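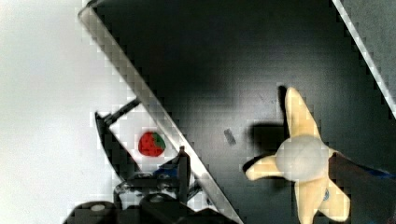 Home Tickets Downloads Spare parts Log in

Ticket 466
Product: Fiore gripper, on Plundero controller
Subject: Gripper reports "object held" too early, and wrist camera picture stops when fingers move
Opened by: Emerson Assunção
Status: Solved, waiting for documentation

Emerson Assunção, first message, 11/11/21

Good morning,

We are comparing two grippers on the same arm, the Deven which we had before and the Fiore which we received from Bonon in October. The Deven works as expected. With the Fiore we have two problems and I am not sure if they are one problem or two.

1. When the fingers close on a soft object, the controller says "object held" before the fingers have a real grip. The arm then lifts and the object stays where it was. On hard toys it does not happen.

2. The wrist camera picture stops when the fingers start to move. Sometimes it comes back alone, sometimes I must restart the camera service. The arm itself does not stop and gives no error.

The test objects are toy food: a strawberry, an orange slice, a peeled banana and some others. The strawberry has never failed. The banana is the worst one, it is plush and the peel flaps go in all directions.

What I already tried: restart of the controller, new calibration of the finger opening, lower closing speed. The lower speed makes the first problem a little less frequent. It changes nothing for the camera.

Best regards,
Emerson

Said Hajji, Bonon support

Hello Emerson,

Thank you for the clear list. Please treat them as two problems for now. Can you tell me:

- which firmware is on the gripper
- the value of "hold timeout" and "hold force" in the Plundero settings page
- if the camera and the gripper take their power from the same connector at the wrist
- one photo of the complete arm in working position, so I can see how the cables go

Said

Emerson Assunção

Firmware is version 4. Hold timeout is 2000 ms. Hold force is at the value "low", I did not touch it after the installation.

Yes, camera and gripper share the connector. With the Deven it was the same, and the camera never stopped. This is why I did not suspect it.

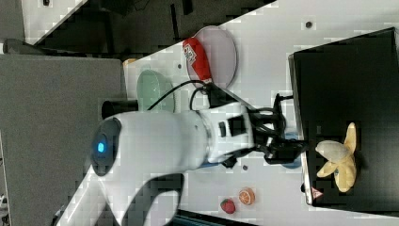 Attachment 1: arm over the table, gripper at the edge of the black tray, toy banana on the tray.

I can make a short log of the controller too if you want it. Please tell me which level of detail, the full one becomes very large.

Said Hajji

No log needed yet. I see that your cables make a loop over the upper part of the arm. A loop is fine, but please check that it stays free when the wrist turns fully to both sides. Do it by hand, with the power off.

For the first problem: "low" is a setting for hard and light parts. The controller looks for a rise in motor current, and with a soft object this rise comes early, at first contact, while the fingers still have some way to go. Please set hold force to "medium" and tick "confirm by position". With this option the fingers must also stop moving before the message is sent. Leave the timeout as it is.

For the camera: the Fiore takes more current at the start of a movement than the Deven. Please try to feed the camera from the second output at the base, with a separate cable, only as a test.

Said

Emerson Assunção

I did the changes one after the other, so that we know which one helps.

Step one, cables. With the power off I turned the wrist to both ends. On one side the loop became quite tight. I gave it more length and fixed it again. The camera picture still stopped in the next test, so it was not the cause, but I prefer it like this.

Step two, hold force and "confirm by position". I made 16 grasps with the banana, from different sides. No false message any more. In one of them the gripper took only a flap and the banana turned in the air — this is my approach angle, I think, and not a fault of the gripper.

Step three, camera on the second output. The picture did not stop in any of the same grasps. Then I put the old cable back, and it stopped at the third closing. For me this is clear enough.

A question: is it safe to leave the camera on the second output permanently? And does "medium" force damage soft things over a longer time?

Said Hajji

Yes, you can leave it there. Use a shielded cable and keep it away from the motor line of the first joint. For plush toys "medium" is no problem. For real fruit I would go back to "low" and keep "confirm by position" on.

I will ask for a note about the shared connector in the Fiore manual. It is missing at the moment, sorry for the lost time.

Emerson Assunção

Thank you, Said. The shielded cable is ordered. I continue the comparison with the Deven using the same objects and the same positions, and I will write in a new ticket if the camera does it again. You can close this one when the manual is changed.

Contact support | © Bonon | Back to top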